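A Day at the Erden Preserves Open House

Posted 21 November 2022 by Alby Ruddock

I have been meaning to go to the Erden open house for years, and every year something has got in the way - a wedding, a leaking boiler, the year I wrote it on the wrong page of the calendar. So when the leaflet came through the door again I put it on the fridge under two magnets and told everyone in the house that I was not to be asked to do anything else that day.

For those who don't know it, Erden makes marmalade, curds, chutneys and a very good piccalilli out of a long brick building down by the canal. It used to be a rope works, and you can still see the iron rings in the wall where you come in from the car park. Parking was free, though the far end of the car park was a proper bog by mid-morning, so wear boots if you go next year. I didn't, and my good brown shoes are still stuffed with newspaper by the back door.

We were sorted into groups at the front desk and given hairnets and white coats. My coat was made for a much taller man and I spent most of the tour holding it up like a ball gown. Our guide was a lady from the boiling room who had been there since she left school, and she had a lovely way of talking about sugar, as if it were a slightly difficult relation. You have to let it come round in its own time, she said, and then you have to be quick.

The boiling room comes first, and the smell hits you well before you get to the door. They still use open pans for the marmalade, 30 minutes at a rolling boil once the sugar is in, and the setting test is done on a cold saucer exactly as my mother did it. I asked whether they had thermometers and was told yes, of course, and that they looked at the saucer as well. We stood behind a yellow line and watched a batch go through, and my glasses steamed up so badly that I missed the pouring altogether. A kind gentleman next to me described it!

After that came the fruit store, which I had not expected to enjoy as much as I did. Seville oranges don't arrive until the new year, so at this time of year the talk is all of lemons. There was a good deal about thick skins and thin skins. A thick pithy one is what you want for marmalade, for the pectin, and a thin smooth one that feels heavy in the hand is better for curd, where it's the juice you are after. I have been buying whichever lemons were cheapest for most of my adult life, and I came away feeling rather ashamed of myself.
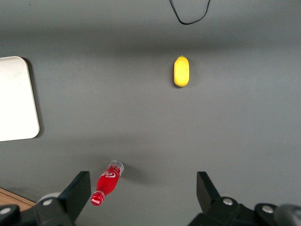

A lemon, small and bright, with the little nub at its tip.

We were also shown how to take the zest off without going down into the white, and several of us had a go. Mine was passed as "fine for home use", which I have decided to take as praise. The trick, if I understood it properly, is to turn the fruit and keep the grater still. I had always done it the other way about, and I have the knuckles to prove it.

Lunch was in the old rope store, soup and a roll for £5, and there was a choice of leek and potato or a spiced parsnip. I had the parsnip and then, I'm afraid, went back for some of the leek. A spoonful of chutney came on the side of every plate. The tables were long ones and you sat where there was room, so I got talking to a couple who had come over on two buses and were planning to carry a whole case of piccalilli home with them. I do hope they managed it.

In the afternoon there were stalls from some of the smaller local makers. Sheikh had a table of lime pickles, from mild up to one kept behind the others which you had to ask for. I asked for it. It was wonderful, and I then needed to sit down. Estier were selling honey and beeswax candles, and Redico, who make the jars, had brought along a great many shapes and sizes and were very patient with a small boy who wanted to know whether each one would bounce.

The shop was the only real muddle of the day. There was one till and the queue went back past the coats, and the lemon curd had sold out by the time I reached the shelf. I consoled myself with a 500 gram jar of the dark marmalade and a smaller one of the fig chutney, and half the marmalade has gone already.

Next year's open house should be in November again, and the desk will take your name for a reminder if you ask. Dogs are welcome in the yard but not inside. The lavatories are across the yard, past the bicycle shed, and the door sticks, so give it a good shove.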